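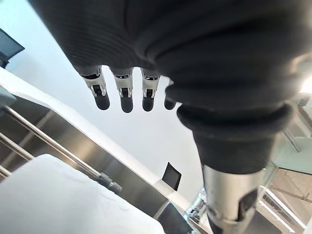
The ceiling: white, plain, and so far the tidiest thing in the room.

Open sink island on office carpet, hoses and cables hanging out. How do I hide this?

Posted by Rajeshwari Ramasamy, 9/6/20
Viewed 1,523 times

We rent a unit in Sarnwood that came with a white counter island and a double sink. From the working side it looks fine. Unfortunately, people also come in through the door, and from there you get the view underneath. It has a big side panel at each end and no cabinet in between, so the bottoms of the basins are on display along with a knot of drain hoses and cables going down to the carpet. Yes, carpet. I didn't choose it. 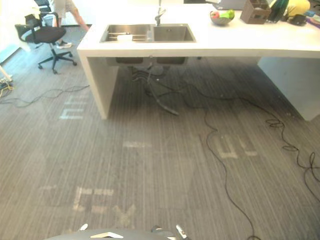 Sink island seen from the open side. Everything between the panels is what I'd like to stop looking at.

The island also works as a desk, storage, and whatever else people need, so there's usually a laptop near the faucet and an organizer farther down. I've accepted that. It's the underside that bothers me.

I asked Imamitz, a local cabinet outfit, to close it in with doors and got a quote for 2,230, which for two doors and a shelf struck me as ambitious. My limit is 300. The lease says no permanent changes to the plumbing, but the landlord (Mr. Vieira, a man of few emails) says screws in the side panels are OK if I fill the holes when we leave.

What I want to know:
Can I just box the whole thing in with a panel, or does the plumbing need air?
Is it bad that cables and drain hoses come down in the same place?
Somebody here suggested bringing the power down from the ceiling on a pole. It's a nice clean ceiling and I'd hate to get it involved. Worth it?

A curtain has been proposed. I'm listening, but not happily.

Jailson Sampaio

Fifteen years of fitting out small offices, and I'd go with the curtain. Sorry.

Before you hide anything, sort out what's under there. Get down on the floor with a flashlight and work out which lines are drain and which are power or data. Unplug the power before you start moving anything. Then move the cables away from the hoses, up under the countertop and along to one of the side panels. Screw-on clips will hold better than the sticky kind. Bring them down the inside of the panel in a plastic channel. If there's a plug or power strip on the floor beneath the basins, get it off the floor and well away from the drains. A drip on a hose is a nuisance. A drip on a power strip is a different kind of day.

For the hoses, don't cinch them together with zip ties to make them neat. You can kink one, or put a sag in it where water sits. Use wide hook-and-loop straps, snug but loose enough to slide, and leave the downhill run alone.

Put a shallow plastic tray on the carpet under the connections. Carpet will hide a slow leak for months and then tell you by smell.

A fixed panel doesn't suffocate the plumbing. The trouble is you stop looking in there. If you must have a panel, hang it on magnetic catches so it lifts off. A tension rod between the side panels with a plain heavy curtain does the same job in ten minutes and leaves you plenty of your 300. Hem it a bit above the carpet.

Skip the ceiling pole. You'd be paying an electrician to give you a pole.

divard_fan

Just get the Divard folding screen and stand it in front. That's what I did with my water heater and it's great. Falls over sometimes.

Dot in Unit 4

Mostly agree with Jailson. Measure between the panels at the top and again near the floor before you buy a rod. Ours looked square and were off enough that the first rod shot out and took a mug with it.

Also check whether your side panels line up. In your picture the right one looks set back farther than the left, and if that's so, a straight rod will need a block screwed to one side to bring it even. Might just be the angle.

Comment from Rajeshwari Ramasamy

Thanks, all. I'll measure tomorrow. Cables first, then the tray, and then I suppose I'm buying a curtain. Gray, I think, to go with the sink. If it's still up in October I'll mark this as solved.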